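Forum > Health After 50 > Supplements and Claims

Thread: Cold morning showers to "reset" aging skin and sleep?

gourlay_pete
Posted Monday, April 29, 2024

My sister-in-law sent me an article from one of those sites with 3 ads per paragraph. It says that after 50 your body "forgets" how to regulate its temperature and that you can retrain it with a cold shower every morning before 7. Supposedly you sleep deeper, your skin tightens up, and your joints stop complaining. The writer is a Nivaldo Araújo, who is billed as a "longevity educator." I looked for what that means and came up with nothing except more articles by Nivaldo Araújo.

I'm 58 and I sleep badly. I'm not going to stand under cold water in the dark because a website told me to, but my wife has already started and she says she feels great. Has anyone here done it for longer than a couple of weeks? And does anyone know where the "forgets" part comes from?

stuver
Reply #1

I did it for most of a winter. I felt very awake for the first hour and after that I felt the same as ever. Sleep didn't change. Skin didn't change, or if it did my husband was too polite to bring it up. I stopped when I got a cold and never went back.

As for the "forgets" part, older people do have more trouble with heat and cold, my doctor has told me that much. How you get from there to "so make yourself colder" I couldn't tell you.

CallaLily_52
Reply #2

I'm going to be the one who disagrees, because I'm in my second year of it and I love it. I end my normal shower with cold, I count slowly until I can't stand it, and I get out. My mood is better. I used to drag around until lunch and now I don't. I know that isn't a study! But I also know my own mornings, and I'd sooner trust that than somebody saying it can't work because the article was badly written.

gourlay_pete
Reply #3

Calla, I believe you feel better. What I'm asking is whether it's the cold. You get up earlier, you have a routine, you start the day with something hard and feel good about having done it. Would you get the same from a brisk walk? My wife also quit her second glass of wine the same week, so at our house we will never find out.

CallaLily_52
Reply #4

Possibly. I don't care much which part is doing it though. It costs nothing.

gumine
Reply #5

It does cost something if you have a heart problem. Sudden cold pushes your blood pressure up. I'm a retired nurse and I wish these articles would put that at the top and not leave it out altogether. I read the one Pete is talking about (it's the one with the sleepy cartoon moon, right?) and the word "heart" appears in it exactly nowhere. If you take anything for blood pressure, or you've ever had rhythm trouble, ask your doctor first. Same if you get dizzy on standing. The bathroom is a bad place to faint.

stuver
Reply #6

Same article, yes, with the moon. Did you get to the part with the numbers? "In a group of 224 adults, those who took cold showers aged 8 years slower." Slower than what? Over how long? Who were they? There's no link, and when I clicked on the word "study" it took me to a page selling a magnesium powder.

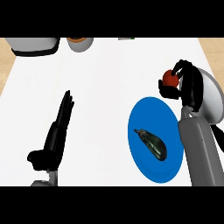 Computer rendering: two robot arms at work over a large white table

gumine
Reply #7

The powder is what the whole page is for, I'd bet. I've seen the same thing with collagen and with mushroom coffee. First they tell you something true and a bit gloomy about getting older, then something half true, then the thing they want you to buy.

night_porch
Reply #8

Long time reader, don't post much. I think you're all being a little hard on it. Plenty of advice that sounded silly when I was young turned out fine. My grandfather washed in cold water all his life and lived to a great age.

gourlay_pete
Reply #9

Mine smoked a pipe all his life and lived to a great age. I wouldn't put it in an article.

night_porch
Reply #10

Fair enough, but a pipe and a shower aren't the same kind of thing and you know it. What harm is there for a healthy person who tries it and stops if they don't like it?

gumine
Reply #11

For a healthy person, going gradually, very little that I know of. Start lukewarm, keep it short, hold on to something. My complaint is with the promises. Someone who has slept badly for years should be asked about snoring, about pills they take, about how often they're up to use the bathroom. Pete, have you been asked any of that?

gourlay_pete
Reply #12

No. I haven't brought it up with anybody. My wife says I snore "like a boat." I have a physical coming up so I suppose I'll mention it.

CallaLily_52
Reply #13

Please do mention it. My brother turned out to have apnea and he'd been buying pillows for years.

And for the record I never said it would make anyone 8 years younger. I said I like my mornings.

stuver
Reply #14

No argument with that. I went back to look for a date on the article and there isn't one, but there is a counter at the bottom that says 984 people have "taken the cold pledge." I refreshed the page and it still said 984, and it said the same on my phone after supper. Make of that what you like.

gourlay_pete
Reply #15

Showed this thread to my wife. She says she's carrying on with the showers and that I should go and see someone about the boat. I'll post again after the physical if there's anything to tell.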